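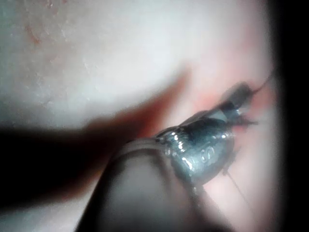 Why does a trout fly that worked last week fail on the same stretch of river today?

Most of the time the food in the water has changed, and the fish have changed with it.

A trout in moving water does not have the luxury of chasing everything that drifts past. It picks a spot where the current is slow enough to rest in and close enough to faster water to bring food by. From there it eats what is plentiful. If small mayflies are coming off the bottom in large numbers, the fish settles into eating small mayflies and may let a fat beetle go by untouched. When that hatch ends, the pattern that matched it loses most of its pull.

The Flurnlow is a good river for watching this happen. It runs cold out of the hills above Brositwood, drops through a mile of pocket water, then flattens out into long gravel runs below the old mill bridge. The upper part gets caddis through most of the summer. The flats get mayflies early and midges late. An angler can walk from one to the other in half an hour and need a different box of flies at each end.

Temperature drives much of it. Insects that live on the riverbed grow faster as the water warms, and each kind tends to emerge inside its own narrow range. A cold night can hold a hatch back for days. Warm rain can bring it forward. People who fish the Flurnlow often keep a thermometer on a string and write down the reading along with the hour. After a few seasons those notebooks are worth more than most printed hatch charts, which are drawn up for whole regions and tend to miss what a spring creek or a shaded bend does to the timing.

Light matters too. On a bright afternoon in low water, fish on the flats move under the banks and feed very little near the top. The same fish may come up steadily from seven in the evening until dark. A fly that was refused at two o'clock can be taken on the first good drift at eight, so it makes sense to be slow about blaming the fly.

Then there is depth. Trout take much of their food below the surface, and a nymph that drifts two feet over a fish's head might as well be in another river. Adding a little weight, or casting farther upstream so the fly has time to sink, will often do more than changing patterns. The usual advice in the tackle shop at Brositwood is to change depth first, size second and color last. It is old advice and there are days when it is wrong, but it saves a lot of time spent picking at knots.

Fishing pressure is the part that has changed most. Wukance, the valley town downstream, put in a public parking area with 197 spaces, and on a summer weekend it fills before breakfast. Fish near the footpath see a great many flies. They don't reason about it, but they do get harder to fool, and they react badly to drag, the slight sideways pull a tight line puts on a floating fly. Longer leaders help. So does walking. The water past the Grīnberga orchard has no path and is noticeably easier, at least for anyone willing to push through the alders.

Fly tiers have answered all this by going smaller and plainer. Many of the patterns now sold for the lower river have a thin body, a bit of thread for the rib and not much else. Some local tiers still dress heavier flies for spring, when the water is high and colored and a fish has to notice the thing before it can decide anything.

By October the choices narrow. The caddis are finished, the crowds are gone, and small olive mayflies come off on gray afternoons, often for less than an hour. Cloud and drizzle are better than sun for this. A fisherman who arrives at noon and waits on the bank may get a short spell of steady rises, and the fly that takes them will probably be one that did nothing at all in July.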